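Mixed place settings, post yours!
Table & Kitchen board, page 1 of 6

rubylee_w
31 Jan 2020
I finally gave up on matching sets and I'm so happy about it! Checkered cloth in oranges and blues, one gray deer plate, teal-handled flatware, and a mug that picks up the warm colors. My question is where the mug goes. My aunt swears by top right, above the spoon. I keep wanting it way out to the side.
- Ruby-Lee

Pornach37
Top right, always. You reach for it without dragging a sleeve through your soup.

gitmont_kitchen
Disagree! With a big breakfast mug I want it off the cloth completely. Mine is a loose weave and rings never come out of it (90 minutes of soaking, still there).

Murray Sutcliffe
Love a winter plate that stays out past the holidays. Mine don't get packed away till March. Are you keeping the plate on the cloth or beside it? And is the fork teal too?

rubylee_w
Fork is teal too, yes! I can't decide about the plate, so have a look at both.
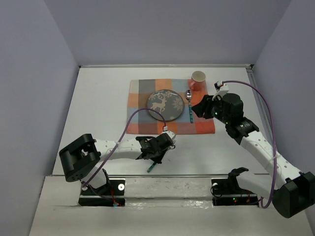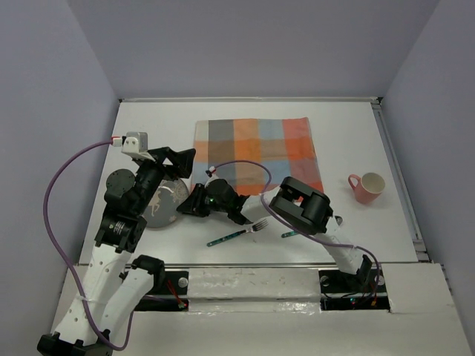
Okay, so my vote is still for plate on the cloth, even though it hides a lot of the pattern. I love those orange squares and it hurts a little to cover them! But the gray plate with the white deer looks so good sitting right on top of them, and with the spoon standing straight up next to it the whole thing feels like a proper place. With the mug far off to the right and the plate down on the bare white table, the cloth gets to show off, but I'd be stretching for my cocoa.

Murray Sutcliffe
On the cloth. The teal against the orange is terrific, by the way.

gitmont_kitchen
Still team mug on the bare table, sorry! I'll give you the plate though.

Pornach37
Does the cloth fray much in the wash? I've got one like it and I'm thinking of hemming mine.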